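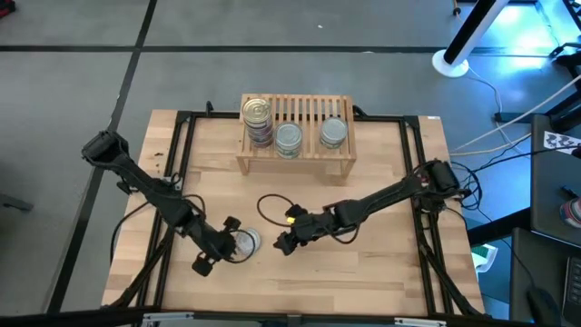
Search this site Search Go

My store cupboard and other embarrassments

Reading time: 4 minutes

I started counting tins in January, on a Wednesday evening, with the rain going sideways and no wish whatsoever to go to the shop. I'd been telling people for years that I kept "a good store cupboard". I had said it at parties! What I had was eleven tins of chickpeas, three of which had gone out of date under a different prime minister, and a tin of lychees I can only assume came with the flat.

So I made myself a rule. Until the shelf was bare I would buy fresh veg, milk, bread and eggs, and everything else had to come out of that cupboard. I lasted five weeks, and I have opinions now.

The first is about tomatoes. I'd always bought the cheapest chopped ones and felt quite smug about it, and then my neighbour Renu Nautiyal came round, tasted my sauce and went very quiet. She buys whole plum tomatoes and squashes them by hand in the pan (wear an apron, I ruined a good jumper). The juice is thicker, the bits are softer, and you don't get those firm little cubes that stay firm little cubes however long you cook them. I went over to whole ones that week and I'm not going back.

Renu also does a thing with chickpeas that I've now made more often than I'd like to admit. Drain them, dry them properly in a tea towel, fry them hard in more oil than feels decent, then in go cumin seeds, a chopped green chilli and the juice of a lemon. Eat it standing up. I tried it once with chickpeas I hadn't dried and they spat all over the hob, so do get the tea towel out.

Then there's fish. I grew up on tuna sandwiches in Cloditz, where my mum worked, and I thought sardines were something old men had on their own. My conversion came at Pagano, the little deli on Turmont Road, where Marisa Pagano has a whole wall of tinned fish and will talk about it for as long as you let her. I went in for olives. I came out forty minutes later with mackerel in mustard, two lots of sardines and some mussels that cost more than my lunch usually does.

"You keep them," she told me, about the sardines. "You turn them over every few months and you keep them." She has some at the back that she's been turning for six years and she wouldn't sell me one. I did ask twice.

The mussels were a bit much for me, I'll say that. But the mackerel on toast with a lot of black pepper and some raw onion was the best thing I ate all month, and it took as long as the toast did.

Soup I've gone off completely. I had four in the cupboard, all tomato or something trying to be tomato, and after the second I was adding so much to it (rice, spinach, the end of a block of cheddar) that I might as well have made my own. The last two went in the collection box at Stustside library, where I hope they found somebody with a cold.

And the lychees? I put them in the fridge overnight and had them with vanilla ice cream, syrup and all, in front of the telly. Lovely. I've bought another tin.

Related

Bread for people who can't be bothered
In praise of the second-best saucepan
What to do with half a cabbage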